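Pantry Night Minutes – Holzer Street Supper Club and Shared Pantry
9/27/23
Written up by the note-taker

Okay, minutes. I said last time I'd keep them shorter and I have already failed, so get a drink and settle in. We had a good turnout, enough that I had to sit on the step stool with my notebook on my knees, and if my handwriting let me down anywhere please tell me and I'll fix it before these get filed.

We started late because the side door was sticking again. Once everybody was in we went through the last set of minutes. One change: I wrote that the chest freezer had been defrosted, and it had only been unplugged. Corrected. The rest was accepted with a lot of nodding.

Money

We have $1,425 in the account. That's after the shelf brackets and the new dish rack, and before the Prirnix invoice, which still hasn't come (they deliver our dry goods, for anyone new). I've left a message with them and will leave another one. Somebody asked if we could spend a bit on a second can opener that works for left-handed people, and this got the fastest yes of the evening. I'm buying it. I'm left-handed, so I'd like it noted that I did not bring it up!

There was a longer talk on whether to raise the supper price. I took down both sides. One side says rice and oil have gone up and we're kidding ourselves at the current price. The other side says the people who come every single week are the people who'd feel it. We went back and forth and ended up leaving the price alone until December, when we'll look at it again with a full fall's worth of receipts in front of us. I'm asking everyone to please put receipts in the blue envelope and not in the drawer. I found one in the oven mitt.

The Setine cupboard

This took up most of the meeting, so I'm giving it the most room. The Setine cupboard is the tall one by the window (we call it that after the name plate on the door, and I have never found out what Setine is or was). It holds the canned goods, and it's gotten away from us. Cans go in at the front, the old ones get shoved to the back, and then when we want chicken soup we find three kinds of peas.

What we agreed:

Cans come out of the cupboard shelf by shelf, never all at once. Last spring we emptied the whole thing onto the counters and had nowhere to make coffee for two days. I'm still a little sore about it.

Each shelf gets sorted on a table before anything goes back. Tall soup cans go at the back of the shelf, short ones at the front where you can read them. I argued for sorting by what's inside and lost, and I've made my peace with it, mostly. The argument that won me over was that the shelves are different heights, so the tall ones only fit on two of them anyway.

Baskets are for the small cans. We have four of the white plastic ones already and they slide out like drawers, so you don't have to reach over the front row and knock things down. Please don't pack them to the brim. The small cans are fine in there but a full basket is heavy, and the top shelf is above most of our heads.

Ring pulls face up. I know this sounds fussy. Two people brought it up separately, though, and both had the same complaint – a can stored upside down has its lid in the dust, and then you're wiping it off over the stove while the onions burn.

If a label is torn or has old tape stuck on it, leave it alone unless you can't read what's in the can. We've had people peeling off tape to be tidy and taking half the label along with it, and then we've got a mystery can. We ate a mystery can in the summer. It was pumpkin. We'd been planning on tomatoes.

Dates get written on the lid in marker, month and year. The marker lives on a string inside the cupboard door. It does not live in anyone's coat pocket, and whoever has the current one, there'll be no questions if it just reappears.

There was a side conversation about whether dented cans should stay. We settled on this: a small dent in the side is okay, a dent on the rim or the seam goes out, anything bulging goes out right away and you don't open it to check. I'm going to write that on a card and tape it inside the door. If you have nice handwriting, please volunteer, because see above regarding mine.

Somebody wanted to know if we could do away with the baskets altogether and get those sloping racks that roll the cans forward. I looked some up on my phone while we talked, and the Grokus ones would be the right width but not deep enough for our shelves. It's also more than I'd like to spend on a cupboard nobody's painted yet. Parked for now. If you spot some secondhand, send me a picture and the measurements.

The soup count

We were asked how many meals we could get out of the pantry if a delivery didn't turn up. After some head scratching we think 100 bowls is comfortable, going by how the soup nights usually go and adding bread. I wouldn't want to promise more than that. It depends a lot on how much of the canned stuff is the tall soups and how much is the little side-dish cans, and we won't really know until every shelf has been through the sorting. I've put it on the list for the next meeting.

The flyer

The new flyer is done and looks lovely. We can get 4,000 printed for a price that made me suspicious, so I'm going back to ask what the catch is. We all agreed that's far more than we need, and then we all agreed that the smaller run costs nearly the same, and round we went. Decision: I'll ask for both quotes in writing and bring them along. The wording stays as it is, except "hearty" appears five times and I'm taking out three of them.

Supper menu

Chicken soup and cornbread for the next one, then the bean chili, then whatever the garden people bring us. The chili debate (beans first or onions first) was ruled out of order by me, on the grounds that I was hungry.

Could whoever is cooking please pull their cans the night before and leave them in one of the baskets? It saves so much running back and forth. We tried it last time and dinner was on the table early, which I don't think has ever happened to us before.

Table rules

While we were on the subject, people asked what to keep on the sorting table. I said as little as you can get away with, and there was a bit of a protest on behalf of the flowers and the little succulent. They're staying. I like them too. Flowers go toward the back wall and the succulent goes in the corner, and that leaves you the middle for a basket and the cans you're working through.

The basket goes down first, by the way, and then the cans around it. If you line the cans up first there's never a good spot left for it, and you end up shuffling everything over to one side.

Cans, basket and planter on the sorting table:
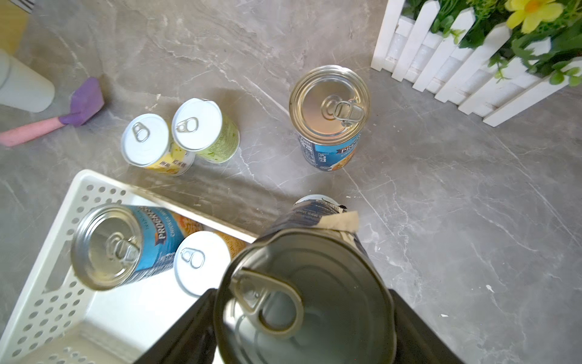
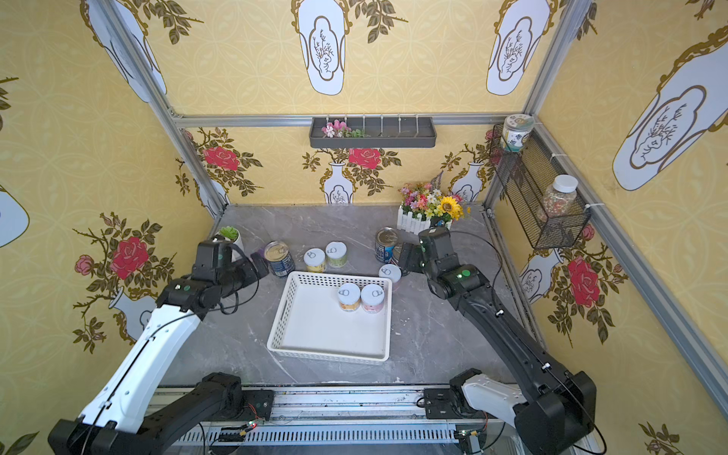 So that's the cupboard, and I think it'll take us three or four evenings if people come for an hour each. Shelf one is the bottom shelf, please, we did get in a muddle over that. I'll put a sign-up sheet on the side of the fridge. An hour is plenty! Come for half an hour if that's what you've got, and there'll be tea.

Odds and ends

The dish towels are all gray now and I'd like to know why. I'm taking them home for a hot wash, and if they come back the same color we'll buy new ones out of the petty cash.

The side door: we talked about planing the bottom edge and we talked about waiting for drier weather. Waiting won. In the meantime lift and push, don't kick.

Someone left a very good casserole dish with a glass lid after the last supper. It's on top of the microwave. I'm not saying I'll keep it, but I've started thinking about lasagna.

We still need one more person for washing up on chili night. It's the worst night for it, I know, the pots are enormous. I'll dry if you wash.

To do, from my notes: I'm buying the can opener, chasing Prirnix, getting both flyer quotes and washing the towels. The dent card is waiting for somebody with good handwriting. Everybody else has receipts, envelope, blue.

We stopped when the cornbread ran out. Next meeting is in the same room, and I'll put the time on the fridge next to the sign-up sheet once I've checked when the room is free.

Last updated: after the corrections to the soup count paragraph
Contact: leave a note in the pantry mailbox | © Holzer Street Supper Club and Shared Pantry | Back to top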